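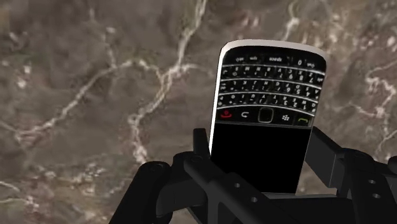
3 min read

Visitors > Open Day > Questions

Visit Exhibits Workshops Find Us Contact

Print this page | E-mail this page

Robotics Open Day: Questions and Answers

When and where is it?
The open day is held in November at the Prorside building in Genthorpe. Doors open at 10 am and the last demonstration starts at 3.30 pm. Use the entrance on the yard side. The front door is for staff.

Do I need to book?
You can walk in to see the displays. The handling demonstration in the Hrnčiar Room needs a free ticket, which you can collect at the desk when you arrive. There are 234 tickets for the day. They can't be reserved by phone.

What will I see in the handling demonstration?
A simulated gripper working with everyday objects on a large screen. One of them is a mobile phone with a full set of letter keys, held between two dark fingers over a brown and grey surface that looks like stone. Each session lasts 20 minutes, with time for questions afterwards.

Is it a film?
No. The simulation runs live on a computer in the room, and the presenter can stop it, move the viewpoint and start again.

Why use a simulation at all?
Trying a grip on a computer costs very little, and a dropped phone can be put back with one key press. The Brendano project, which runs the demonstration, has 559 objects in its library. The phone is used in most sessions as it is thin, smooth and easy to hold badly.

Why is the phone upside down?
Objects are presented to the gripper at many different angles. A robot that could only pick up a phone the right way up would not be much use on a cluttered desk.

Does the phone work?
No. It is a model of the outside only, so the screen stays black and the keys do nothing.

Can I have a go?
Yes, after each session. Two visitors at a time can steer the gripper with a hand controller. Children under eight need an adult beside them.

Who gives the talks?
Heriberto Trujillo gives the morning talks and is usually at the desk over lunch. Afternoon talks are shared between members of the project.

Can I take photographs?
Yes, without flash. Please ask before photographing other visitors.

Is the building accessible?
There is a lift to the Hrnčiar Room and a hearing loop in the first two rows. The yard is cobbled, so please ring the bell at the gate if you would like to use the level side entrance.

Where can I park?
The car park behind the building is free for visitors and fills up by late morning. The 900 bus stops at the end of the road.

Print this page | E-mail this page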